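Three weeks with the Oltidero hand kit

I said back in February that I'd write up the Oltidero kit once I'd had it long enough to be fed up with it, and I'm now a bit fed up with it, so it must be time. Short version for those who only came for the verdict: I'm keeping it. I have moans, though, and they're coming.

If you missed the earlier post, it's the hand-held gripper set, the one where you hold the thing and do the job yourself and the recording goes off to teach a robot arm later on. You can buy a single or a pair. I went for the pair, which Strazds had on offer with 82 knocked off and free postage (the offer's gone now, sorry, I did check). It turned up well packed, with the leads bagged separately and a little booklet that I read properly for once and got very little out of.

Setting up took me 36 minutes from opening the lid to the first recording, and that includes a cup of tea and a hunt for an extension lead. The app found the left gripper straight away. It found the right one on the third go, after I'd turned everything off and sulked. It's been fine since, mostly, although it still likes the left one best. 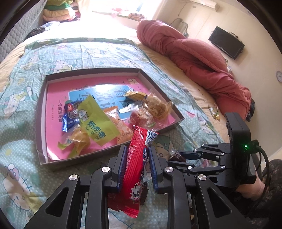

Grip is what I really wanted to talk about, and it's the best bit of the whole kit. The pads have ribs across them and a bit of give, so you don't need to squeeze the life out of whatever you're holding. I've been doing sorting jobs with ordinary snacks, and they're a tougher test than you'd think - a long shiny red packet with crimped ends wants a very different touch from a small sweet in a twist of wrapper. With the long ones I do best coming in from the sides and taking them round the middle. My old set (the Zirura, rest its soul) used to slide straight off anything glossy, and I'd end up chasing it about like a bar of soap. I've had far fewer of those moments with this one.

Weight next. The maker says you can work with it all afternoon. Well, perhaps they can! I'm good for 31 minutes before my wrist starts making remarks, and then I want a proper break. It isn't heavy exactly, it's more that the weight sits further forward than I'd like, so you're always holding the nose up a little. Using both together is better in one way, as you naturally share the work out, and worse in another, as now you've got two sore wrists. I'd love a strap or some kind of rest under the forearm. I tried making one out of an old slipper and I won't be showing you that.

The cable is my biggest grumble. It's a decent length, but it's stiff where it leaves the plug and it always wants to lie across the very thing you're reaching for. I've taken to laying it out down one side before I start, with a clothes peg holding it to the bedding, and that's cured most of it. A right-angled plug would cure the rest. Oltidero, if you're reading, please.

A couple of people asked what happens with the really little stuff. Wrapped sweets are fine if you go slowly. The trick is to let the tips meet around the sweet, stop, and only then lift. If you do it all in one swoop, as you would with your own fingers, you'll pinch a corner of the wrapper and the sweet swings about underneath, and then you've got a recording of somebody being silly with a sweet. I threw away loads of those in the first week. Flat things lying in a low box are harder, mind you, and I still haven't got a good way of starting on something that's right up against the wall of it.

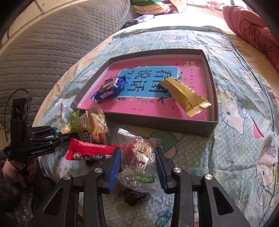

Dzintra Pētersons wrote in after my first post to say she'd had her pair since the autumn and that I was being too kind about the app. She finds the grippers themselves very good but loses a recording every so often when the storage fills up, with no warning at all, and she'd like to know whether the paid plan is any better for that or simply bigger. She also reckons the pads want a wipe with a damp cloth every few days or they start to lose their hold.

The wipe is a great tip, thank you, and I've started doing it. As for the plan, I'm on the free one, so I can't say yet. I did have one recording vanish, which I'd put down to my own clumsiness, and now I'm wondering. I'll take out the paid plan for a month and report back.

Arūnas Zariņš asked about spares. You get 3 sets of pads in the box and I'm still on the first. Grurkia sell them too, and a bit cheaper, though I haven't ordered from them myself so I can't tell you how quick they are.

Next time, the app in full, with all its little ways. Do send me your questions before then, particularly if you've got one of these working with an arm at the other end, as I'm still making up my mind which arm to get.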